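The Year of Owning Less, Now in Its Third Year

19 July 2019

I moved to Meltmont in January with 19 boxes and a firm belief that I was a person who did not own much. I had told people this. I had told the moving company this, on the phone, and they gave me a quote based on it, and then two men stood in my old hallway looking at the stacks and one of them said "huh."

Six months on, five of the boxes are still taped shut. They live along the wall in the second bedroom, where I have started setting my coffee on them. I have written on this blog before about getting rid of things (twice, and both posts were smug, so I won't link to them). What I have not written about is how it goes when you stop reading about it and have to stand in a room holding a fondue set.

I have used the fondue set once. It was a perfectly good evening. The cheese went grainy and we ate the bread. For years since, I have carried the forks from apartment to apartment in their own little box, as if somebody might call on short notice and demand fondue. When I put it in the donate pile I felt a pang so sharp that I took it back out again. It is now in what I call the thinking pile. The thinking pile is bigger than the other two put together.

Cables are worse. I own a shoebox of cables and I could not tell you what half of them plug into, but I know for certain that the day after I throw one away I will find the thing it belongs to. This happened to me with a camera charger in my last place. I bought a new charger and then found a second one, also mine, in a coat.

I did try to sell some of it. There is an app people use around here called Letside, and I put up a floor lamp for $50. It was a nice lamp. Over the next week I heard from a man who wanted to know if it came in another color, a woman who offered me a bread machine for it, and someone who wrote "is this still for sale," heard that it was, and asked again two days later. I dropped the price until it was embarrassing for both of us. In the end I put the lamp by the curb with a note on it and it was gone before I got back up the stairs, which tells you something about the lamp or about the price, and I've decided not to find out.

My weak spot is that I like looking at rooms. I can lose a whole evening to other people's bare floors. I look at them the way some people look at dessert menus, and then I get up to brush my teeth and trip over the box marked MISC KITCHEN / TAXES.

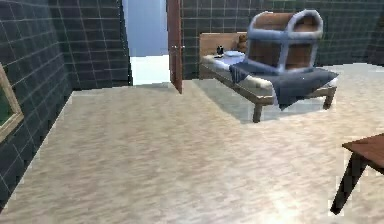
So how do you decide what stays? I keep whatever I have used since the last move, plus one box of things I would be sad to lose, and the box has to close.

The box having to close is the whole system. I stole it from a booklet that came free with a set of shelves from Pernia, which also contained a good deal about breathing that I skipped. I had been keeping my sentimental things in a flexible sort of category that took in my grandmother's recipe cards, every birthday card since college, a rock, and the manual for a car I sold. Once there was a lid involved, the manual went pretty quickly. The rock stayed. I don't remember where it is from but it's a good rock.

Books I can't talk about yet.

The clothes I did in one afternoon, mostly out of temper. I had read that you should turn all your hangers backward and see which ones you turn around over a season, and I did this in the spring, and then I did laundry and hung everything up the normal way without thinking and ruined the experiment. So I just went through and tried things on. There was a blazer I bought for an interview. I didn't get the job and I've never liked the blazer, and I had moved it three times. It went to the thrift store on Dalisay with two bags of sweaters. While I was there I bought a pitcher.

I should mention the pitcher, seeing as I've been asked in the comments whether this is working. It's blue. It holds a lot of lemonade. I don't especially like lemonade, but it was four dollars and it had that nice weight to it, and I maintain that a pitcher coming in while two bags and a blazer go out is a win on volume.

There's also the storage unit. I haven't brought that up before and would prefer not to go into it at length. It's small, it's back in the old city, and I pay for it every month so that a dresser and a pair of skis can be somewhere. By my math I've now spent $2,000 housing a dresser with a drawer that sticks. I plan to drive down before the fall and deal with it. I'll need boxes, probably. I threw all mine out.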